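**Progress report to the Olia Fund: coatings durability study, interior wall and worktop finishes**

Prepared by Elsa Bakke, study lead
Submitted March 14, 2019
Reporting period: second
Grant recipient: Gonlow Surface Testing

## 1. Status

The study is on schedule for the abrasion and stain work and behind schedule for the humidity work. Spending is within the approved budget. No change to the overall scope is requested. One change to the order of work is requested and is set out in section 6.

The purpose of the grant is to find out how low-odor matte finishes hold up in rented housing, where walls and worktops are cleaned often, by different people, with whatever product is at hand. Existing test methods were mostly written for semi-gloss paints. They report the number of strokes to failure and say little about change in sheen, which is the usual complaint with matte finishes. A wall that has been wiped clean in one spot may be sound and still look patchy from across the room.

## 2. Panels and preparation

A total of 528 panels were planned for the full study. All have been cut and primed. The panels for the abrasion and stain series have received both finish coats and have completed their curing period. The panels for the humidity series have received the first coat only.

Preparation followed the procedure in the grant application, with two exceptions:

- Drying time between primer and first coat was extended overnight for all panels. The shorter time in the application left the primer soft enough to mark with a fingernail on the first set.
- Roller covers are now replaced at the start of each set. Riaan Chauke found that covers washed and reused gave a slightly heavier texture, and texture affects the gloss reading at low angles.

Panels from the first set that were prepared under the original procedure were stripped and redone. They are not included in any result below.

The pale finishes have been the slower ones to inspect. On a white or light gray matte surface, small differences in film build are hard to see under overhead light and only become plain when the light comes from the side. Lerato Cele has written a one-page inspection note that fixes the angle of the lamp and the distance of the inspector, and it has been used for every panel since October.

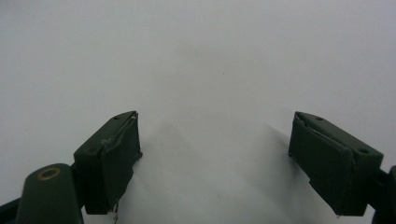
Inspection now takes longer per panel than was allowed for in the plan. The added time has been absorbed by combining the visual check with the first gloss reading, so that each panel is handled once. Panels that fail inspection are set aside and labeled with the reason. The most common reason is a lap mark, followed by dust in the film.

## 3. Abrasion series

The abrasion series compares four finishes under wet scrubbing with a soft sponge and with a nylon pad. Readings are taken at fixed intervals and the gloss at each interval is compared with the starting value for the same panel.

Main observations to date:

1. With the soft sponge, none of the four finishes has worn through to primer at the end of the test. Change in sheen is small in three of them. The fourth, the acrylic wall finish supplied under code B, becomes visibly shinier early in the test and then levels off.
2. With the nylon pad, all four finishes change. Finish B changes most, and finish D changes least.
3. The film thickness before testing explains little of the difference between finishes. It does explain some of the spread within a single finish, and the analysis will adjust for it.

The shine produced on finish B is a burnishing effect. The surface texture is being flattened while the film stays in place. For a landlord this distinction has limited value, as the tenant sees a shiny patch either way, but it matters to the manufacturer, and the final report will treat the two kinds of change separately.

Pravesh Radebe has repeated the sponge test on finish B with a lighter load. The shine appeared later but reached a similar level. We take this as an early sign that total rubbing is what counts, and that asking people to wipe gently will delay the problem without removing it. The repeat used few panels and should be read with that in mind.

## 4. Stain series

Six household stains are being applied: coffee, tomato sauce, cooking oil, ballpoint ink, wax crayon and mustard. Each is left in place for 60 minutes, then cleaned with a mild detergent and, on a second group of panels, with a spray cleaner.

Coffee and tomato sauce are removed from all finishes with either product. Oil leaves a darker spot on finishes A and B that fades over several days. Mustard and ink leave a permanent mark on everything except finish D. Crayon comes off with the spray cleaner, but the rubbing needed to remove it produces the same burnishing seen in the abrasion series.

This last point was not foreseen in the application. Stain removal and sheen change were treated as separate questions, and the score sheet had no place to record a panel that was clean but shiny. The sheet was revised, and the crayon panels already scored were measured again with the gloss meter. No panels had to be remade.

Color readings before and after cleaning are complete for finishes A, C and D. Finish B is delayed by the repeat work described in section 3.

## 5. Humidity series

The humidity cabinet rented from Anirent was delivered with a faulty sensor. The displayed value and the value on our own reference instrument differed by 10 percentage points at the higher setting. Anirent replaced the sensor without charge, but the replacement took longer than quoted and the cabinet then had to be checked again from the start.

The check is now finished. The cabinet holds the lower setting well. At the higher setting there is a difference between the top and bottom shelves, and panels will be moved between shelves at each reading to even this out. Jarmo Kiiskinen has drawn up the rotation plan.

The second finish coat was held back on purpose while the cabinet was out of use. Panels finished too early would have cured much longer than those in the other two series, and the results could not have been compared directly.
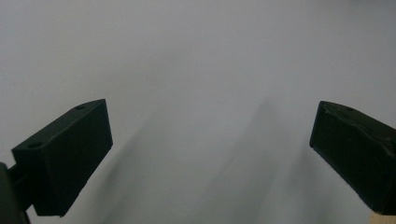 Does the delay to the humidity series put the final report at risk?

The final report can still be delivered on the agreed date, provided the cabinet runs without another stoppage. The plan has a margin at the end of the humidity series, and most of it has now been used. If a further fault occurs, the final report would be issued with the abrasion and stain results complete and the humidity results marked as partial.

## 6. Requested change

We ask for approval to start the field comparison before the humidity series ends. In the application the field comparison came last. It consists of repainting hallways in 2 apartment buildings managed by Jacobs Housing, with finishes C and D, and measuring sheen at fixed points over the following months.

Jacobs Housing has offered access earlier than planned, while the stairwells are already being repaired. The benefit is a longer period of real use before the final reading. The drawback is that the choice of finishes would be fixed without the humidity data. We consider this acceptable. The hallways are heated and dry, and the abrasion and stain results already favor finish D clearly. Finish C would serve as the mid-range comparison.

No added funds are needed. The paint and labor are in the approved budget and would be spent in the next period instead of the one after.

## 7. Spending

Materials are slightly under plan, mainly from a lower price on primer. Staff time is slightly over, for the reasons given in section 2. Equipment rental is under plan, as Anirent did not bill for the weeks in which the cabinet was out of use. The full statement is attached as a separate file.

## 8. Work in the next period

- Apply the second coat to the humidity panels and start the curing period.
- Complete the color readings for finish B.
- Run the nylon pad test at the lighter load for finishes B and D.
- Start the humidity series at the lower setting.
- If approved, mark out the hallway measuring points with Jacobs Housing and take the starting readings.

Questions on the abrasion data should go to Pravesh Radebe. Questions on the cabinet and the shelf rotation should go to Jarmo Kiiskinen. A reply on section 6 is requested before the stairwell repairs are finished, as the painting crew can only be held until then.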